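Gusero Workplace Gallery: The Arm at the Sorting Table

Published 2019-04-05

Welcome to our small gallery. Gusero prepares table sets for canteens and for the kitchens of offices, and in February we started to use a robot arm for a part of this work. We call the project Palon. Many customers and also families of our workers asked what it means for the people, so we want to tell it on this page in simple words.

First some facts. We are 16 persons in the set room. Before the project, each person on the shift took the dishes from the crates, put them in the right place and checked them, all by hand. On a normal day we send 700 sets. The arm does not do all of them. On its best day until now it did 439, and on other days much less, when there are many new items which it has not learned yet.

Nobody lost the job. This was promised in writing before the arm came, and the promise is still on the wall next to the lockers. But the work became different, and we do not want to hide this. Two colleagues asked to move to the delivery side. They said that they prefer to have the hands busy all day, and to watch a machine makes them sleepy. We respect this.

The persons who stayed had 20 hours of training, given by Pathirana, the company which also helps us with the service. In the training you learn how to stop the arm, how to teach it a new position and how to read the messages. The last one was the most difficult, because the messages were written for engineers. We made our own list with everyday words, and now it hangs at the station.

What changed for the body is easy to explain. Before, the same turn of the wrist was repeated for the whole shift, and in the winter many of us had pain. Now we change the place every two hours: one turn at the station, one at the checking, one at the packing. The older colleagues say they sleep better.

What changed for the head is harder. When you work by hand you can talk with your neighbor. When you are at the station you must look, and you talk less. Some of us miss the talking. For this reason we moved the coffee break, so that both stations stop at the same time.

The planning is now done with the Hunex program. It tells us in the morning which sets go to the arm and which to the people. In the first weeks it gave the people only the difficult ones, and everybody was tired by noon. We complained, and now the shift leader can change the list.

The arm goes down to each piece from the top, with the gripper open. Bowls are a good thing to start with when you teach it. Bottles lying on a plate we still like to discuss between us.

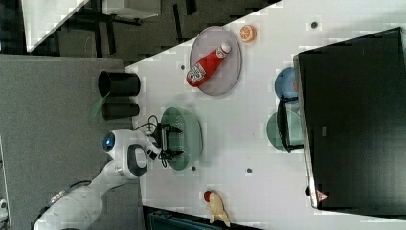 We will add to this page when the second group has finished the training. If you have a question for the people of the set room, please write to the office and we will pass it on.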